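Tevadari stainless pot with lid: shiny, pricey, fine

I went into this one expecting to be annoyed. Tevadari has been pushing its new steel pot hard, the Usala shop near me has had a stack of them by the door since February, and the box says the finish is "good for 2,000 washes." I'd like to meet whoever stood at the sink for that.

Still, my old pot had a wobbly handle and the Salazar one I wanted was out of stock, so I paid up. It has now been in use for 11 weeks.

First, the looks. It's polished inside and out, and it shows everything. Put it on a checked tablecloth and you get the checks back, bent around the side. Some people will love that. I see fingerprints.
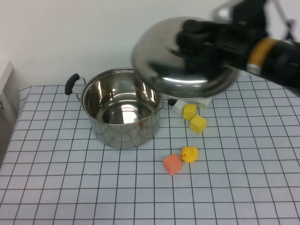
The pot on a grid-patterned cloth, with the domed lid lifted off.

The handles are the best part. They're metal brackets riveted to the wall, with black grips, and so far nothing has come loose. The grips stick out a fair way, though, so measure your cupboard. Mine only goes in at an angle, and then the door won't close unless I move the colander.

The lid is where I have doubts. The dome gives you extra height, which I liked when I piled in too many potatoes one Saturday. But you can't see what's going on underneath, so you lift it to check, and then you need somewhere to put it. A dome doesn't sit well upside down on my counter. It rocks, and it drips.
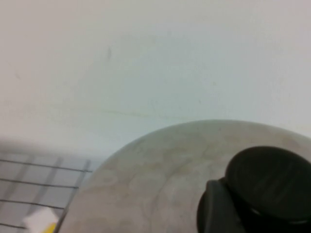
I also don't buy the "even heat" talk. Rice caught in the middle twice on a medium burner, same as in my old pot. Soup was fine, but soup is fine in anything. A big pot of water took 18 minutes to boil, and I didn't feel any great leap forward there.

Cleaning is easy enough if you get to it the same evening. Leave starch in overnight and you'll be scrubbing.

Would I buy it again? At full price, no. The Drukumero pot my sister has costs less and does the same job with a flatter lid – it's duller to look at, and I could live with that. If Usala marks the Tevadari down, fair enough, get one, and dry it straight away if water spots bother you.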